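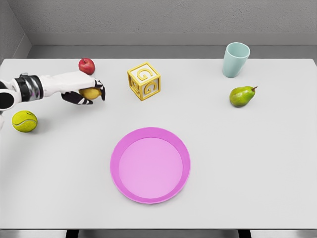 3. Recording an incident in the Etim field log

Use this section when your team monitors a protest, a checkpoint or a clash.

1. Open Etim and choose New incident.
2. Enter the place and the time in local hours. Write the date like this: 2020-12-31.
3. Fill in the number of wounded only from a medical source. If two sources give different numbers, enter both and mark the entry Disputed.
4. Press Save, then Send to desk.

Note: Without a network, the log keeps up to 10 entries on the phone. Send them within six hours.

Caution: Do not write the full name of a witness in the Remarks field. Use the witness code. For a wrong entry already sent, write to Kibet Barasa at the desk.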